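Imcombe Children's Center Opens Shape and Color Room

The Imcombe Children's Center has opened a new activity room devoted to shape, color and early sorting skills, following a renovation that began in April. The room is on the ground floor of the Bernus wing and will be available to families registered with the center at no added charge.

The project was paid for through a grant of $3,879 and gifts of materials from local households. It replaces a storage area that had been closed to the public for 11 years. New lighting has been installed, the floor has been resurfaced, and the shelves have been lowered so that children can reach the materials without help. 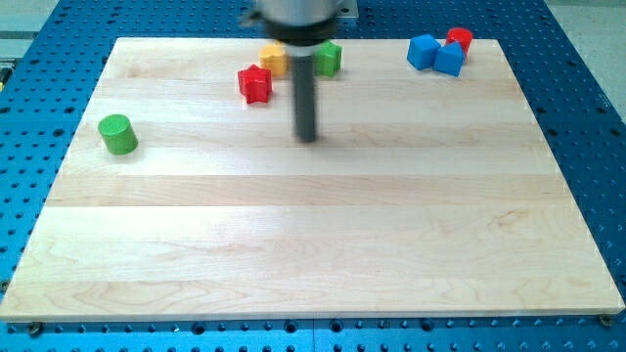

By Graziella Parisi, Center News
Posted August 5, 2018

Colored blocks on a pale wooden board are among the materials chosen for the opening program. The selection includes a red block in the form of a five-pointed star, along with yellow and green blocks whose outlines have several points or lobes. Staff members selected pieces with less common outlines to encourage children to look closely at edges and corners before naming a shape.

"Children often learn the circle and the square first, and many sets stop there," said Katia Messina, director of early learning. "We wanted pieces that ask for a second look. A child may match two blocks by color in the morning and by outline in the afternoon, and both answers are welcome."

Sessions are designed for children aged 3 and older and last 25 minutes. Each begins with a period of free play, after which a staff member invites the group to sort, line up or trace the blocks. Parents and guardians are asked to remain in the room throughout. Younger brothers and sisters may attend but will be seated in a separate area with larger, softer toys.

Giang Phan, who planned the program, said the boards give each child a clear place to work and make it easier to put materials away at the end of a session. Blocks are wiped down daily and inspected for chips and worn edges.

The center will also lend block sets to schools in Brullavon during the coming school year. Teachers who wish to borrow a set should submit a written request to Raffaele Fabbri at the front office. Sets may be kept for one month and must be returned complete.

Registration forms for the opening program are available at the Monti Street entrance during regular office hours.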